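What's On > Telly & Gossip > Newsletter

Kornside is back and the house is already a mess 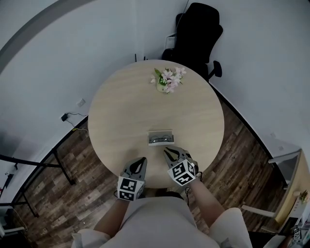
Right, quick one this week, I've got until 4pm and the kettle's broken. Kornside starts again Tuesday, 7.30, and if you skipped last season you've got a bit of catching up to do. Short version – twelve strangers, one big house, no phones, a lot of yelling over the dishes.

The big news is the house itself. They've moved it. No more Dasar, which is a shame, I liked the lake shots and the dodgy jetty. The new place is up at Ullach, two hours inland and freezing at night by the look of the promo. Everyone's in beanies by the second ad break. Smaller kitchen too, so expect fights.

Prize money is still a sore point. Last season it was meant to go up and then it didn't, and the winner walked off with 3000 dollars plus a car nobody could work out how to insure. This time the producers are saying it "grows every week". Grows from what? No answer. I rang twice.

Now the voting. You lot had plenty to say about last year's final and I don't blame you. The gap was 296 votes, and the app fell over with ten minutes to go. I was halfway through voting myself, still cranky. New app this year, one vote per person per night, and the lines shut when the credits roll, not the next morning. Better. Will it cope on finale night, we'll see.

Our own reader poll on who should of won closed last week with 2349 of you having a go, easily the most we've had. The baker got it by a mile. The real winner came fourth, behind the bloke who left in week three with a bad back. Ouch.

Rumours, take them or leave them:

A contestant from the first season is going back in as an "intruder", probably week two. I've heard the hairdresser, I've also heard the twins.

There's a wedding. Might be a fake wedding. The ad has a cake in it and thats all I know.

The Sunday catch-up show is moving to the Alemayehu, the old theatre with the green seats, with a live crowd. Tickets are free but you have to book, and the first lot went before lunch. More going up in August. Get in early, parking there is hopeless – take the tram.

I'll be doing the recap every Wednesday morning as usual, earlier if something blows up. Favourites and early picks to the usual address please, and keep them short, somebody sent me nine pages last year. I did read it. Most of it.

Next issue: the dance show judges, and why the colour of that set is giving everyone a headache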